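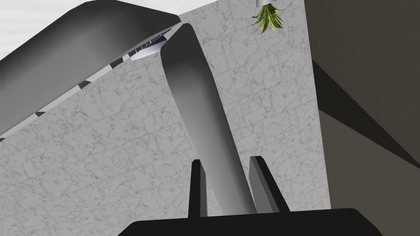
Wassailing

Wassailing is the old midwinter custom of going out with a big bowl of something hot and alcoholic, singing at people (or at trees, depending on where you live) and wishing them good health for the year to come. I've been reading up on it for longer than I'd care to admit, and I still get asked whether it's the same thing as carolling. Sort of! They overlap a lot, and they have the same muddy boots, but wassailing is the rowdier cousin and it was never tied very tightly to church.

The name

The word comes from an old greeting, something like "be well" or "be in good health", with Old Norse and Old English both having a claim on it. The proper answer was "drinkhail", meaning more or less "drink and good luck to you". Over time the greeting became the name of the drink, then of the bowl the drink came in, and finally of the whole night out. I love a word that wanders about like that. You can wassail, hold a wassail, drink wassail and pour it out of a wassail, and your grandmother would have followed every bit of it.

House wassailing

There are two main kinds. In the first, a group goes from door to door with a bowl and a song, and the people inside are expected to cough up food, drink or a few coins. The songs can be quite cheeky about it. "We Wish You a Merry Christmas", with its demand for figgy pudding and its refusal to leave, has exactly the same flavour, and plenty of the older verses have a bit of a threat tucked in behind the good wishes. Bigger houses were the favourite targets, for obvious reasons.

Orchard wassailing

The second kind is my favourite. It belongs to the cider counties in the west and south of England, and it's aimed at the apple trees. People gather in the orchard after dark, usually on Twelfth Night, and pick out the oldest or best tree. Cider gets poured over the roots, toast soaked in cider is hung in the branches (for the robins, who are said to stand in for the good spirits of the tree), and then everybody makes as much racket as they can with pots, pans and sometimes shotguns. The noise is meant to wake the trees and scare off anything nasty.

Some places stick to January 17, known as Old Twelvey Night. That's where Twelfth Night would have landed if the calendar hadn't been changed in 1752, and there are villages that plainly haven't forgiven anybody for it.

What goes in the bowl

The best-known old version is lambswool, made with hot ale, sugar, nutmeg, ginger and the pulp of roasted apples, which froths up on top and looks a little like fleece. Later bowls leaned on cider, wine or sherry, and some had eggs beaten in. The bowls themselves were often turned from maple or from lignum vitae, a very dense tropical wood, and the fancy ones had lids and little fittings for the spices.

I've made lambswool more often than is sensible. My tip is to roast the apples until they've properly collapsed, and to keep the heat low once the ale goes in, or you'll end up with a bitter grey soup. Siobhán Fahy, who has the farm at Geraghty, uses crabapples and twice the sugar, and hers is better than mine.

Wassailing outside England

Settlers carried the songs and the drink across the Atlantic, and later down to the southern hemisphere, where the timing goes gloriously wrong. An orchard wassail in January makes little sense when the apples are still on the trees, so southern groups who want the cold and the bare branches tend to move it to the middle of the year. I went to one at Eltach in June 2019, on a small block with 54 trees, and the man leading the singing, Colm Coughlan, had us greet every single one. By the end I had no voice and very wet socks, and I'd gladly do it again. There's another at Hurnov that draws around 300 people, with lanterns and a dog in a ruff, but I like the little ones best.

The revival

By the early twentieth century a lot of local wassails had faded out, though a handful in the cider country kept going. Folk song collectors had written down many of the tunes by then (the Gloucestershire Wassail is the one most choirs know), and from the 1970s on, the Morris dancing crowd and small cider makers helped bring the orchard custom back. Plenty of today's wassails are newer than the people running them. I don't think that makes them any less real, and the trees have never complained.

See also: Twelfth Night, Mummers' plays, Mari Lwyd, Carolling, Cider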